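Our workshop at Wodilmont will get its second robot cell in September, if the money from Fundport comes. I was asked to write down what I think we should buy, and I have changed this into something longer, because I think we plan such purchases in the wrong order. I do not say that the first cell was a mistake. I use it every week and I like it. But I was in the room when we made the budget for it, and I remember very well what we talked about. We talked about the arm.

We compared reach, payload and repeat accuracy for 4 arms. We had a table with colors. For everything else there was one line, and the line said "accessories." In it we put the perforated plate, the brackets, the cables, the gripper fingers, the screws and the hours of the person who must put all these together. The line was 5 percent of the total.

Today the work in the cell is cable handling. The gripper must bring a cable along a path between brackets that are fastened to the plate, and the success of the day depends on where these brackets are and how stiff the cable is. The arm is very seldom the problem.
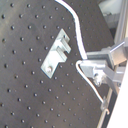 ## What the small line really costs

I asked Frida Frandsen, who keeps our purchase records, to add together everything we bought for the cell after the arm was paid. There were more than 100 orders. Most of them were very small, and none of them would be interesting for a director. Together they were a big sum, and it came from other projects, a little from each.

The delays were worse than the money. One time we waited 10 days for a bracket which costs less than a lunch. During this time the arm, the expensive part with the colored table, stood still. If you divide the price of the arm by the days it is useful, a missing bracket becomes a very costly object.

I also want to speak about cables, and here I mean the ones we handle as work material. A cable remembers how it was stored. After many trials it has a bend where you do not want it, and then you measure the bend and no longer your method. So cables are consumables, like gloves or sandpaper. They should have their own line in the budget, with a quantity per month, and a person who is allowed to order them without a signature.

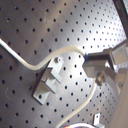 *The first cell at Wodilmont: cable, bracket and gripper on the perforated plate.*

Some colleagues answer me that a supplier can solve this. We had an offer from Cabrera for a complete cell, and another one from Nurken, where the fixtures come later as a package. Both offers are serious and I have nothing against them. My problem is that a complete package is complete for the task that you describe on the day of the order. Our tasks change, and I am happy that they change — this is why we have a robot and not a fixed machine. 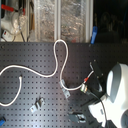 So my proposal is simple, maybe too simple. First we write down the tasks for the first year. Then we list what the arm must touch in these tasks, with spare parts for each thing. Then we put a price on the setup hours. Only after this do we look at what is left and choose an arm for this money. Probably it will be a smaller arm than people hope for.

I know the objection. An application with a big arm on the first page is easier to defend than one with brackets and cables. A visitor wants to see the arm, and the people who decide at the fund are also visitors in a way. I have no good answer to this. I can only say that they could ask us one more question in the form — how much did you spend on the last cell after it was delivered? We have the number now, and I would like to put it in the application also if the form does not ask.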